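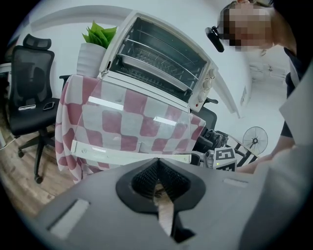 Zeng: a little dataset of home sourdough bakes

By Thư Trình
April 26, 2020

Zeng is a collection of bake logs kept by home bakers, tidied into one table so that anybody can sort it, plot it or argue with it. It started as a shared spreadsheet between Gøran Rustad and me, and it grew faster than either of us expected! There are now 470 bakes in it, from 30 kitchens, and I still get a kick out of every new row.

What's in it

Everything lives in bakes.csv, one row per loaf. The columns most people want are:

- baker_id: a short code, no real names
- flour_main and flour_second: plain words, such as "rye" or "wholemeal spelt"
- flour_g, water_g, salt_g: weights in grams
- bulk_hours: time from mixing to shaping
- room_temp: degrees Celsius, blank if the baker didn't take it
- crumb_score: one to five, given by the baker
- notes: free text, left exactly as it was written

A typical loaf in here uses 900 g of flour, because so many of us bake two at once and log them together. If you're comparing with a single-loaf recipe, check the loaves column first. I forgot to do this myself and spent a whole evening puzzled by my own chart.
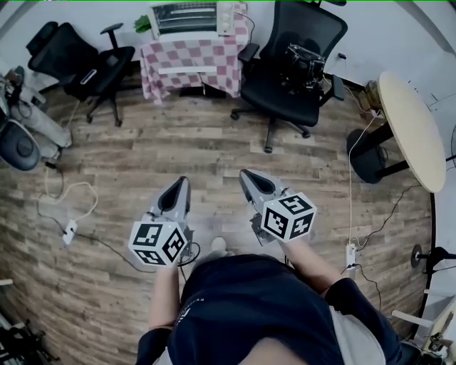

The notes column is my favourite part. People write about starters that sulked all winter, dough the colour of wet sand, and loaves that spread like pancakes and still tasted marvellous with butter. Please do read some of it before you start averaging things.

How it was cleaned

Cups were turned into grams using each baker's own weighed cup where we had one. Almost 109 rows needed this, and they carry a "c" in the flag column. Fahrenheit became Celsius. Spelling of flours was evened out by Gøran, who also wrote the Nitach script that does the checking. Run it before you send us anything and it will tell you which rows it doesn't like - it's quite polite about it.

Known problems

Crumb scores are generous from some bakers and harsh from others, so compare within one baker_id if you can. Winter bakes are thin on the ground. Starter age is missing more often than it's there, and one baker measured it in "moons", which I've left alone.

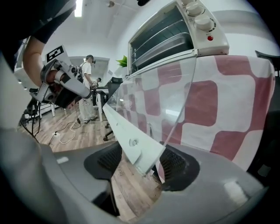
Rye loaves need their own care. A good rye has a tight crumb, and several bakers marked theirs down for it early on. Gøran wants a separate score for these, and we hope to have one in the September release.

Adding your bakes

Copy template.csv, fill in what you know, leave the rest blank and send it over. Flops are very welcome!

Contact: the Zeng bake log | © 2020 Thư Trình and Gøran Rustad | Back to top

This site uses cookies to remember your settings. Accept | Decline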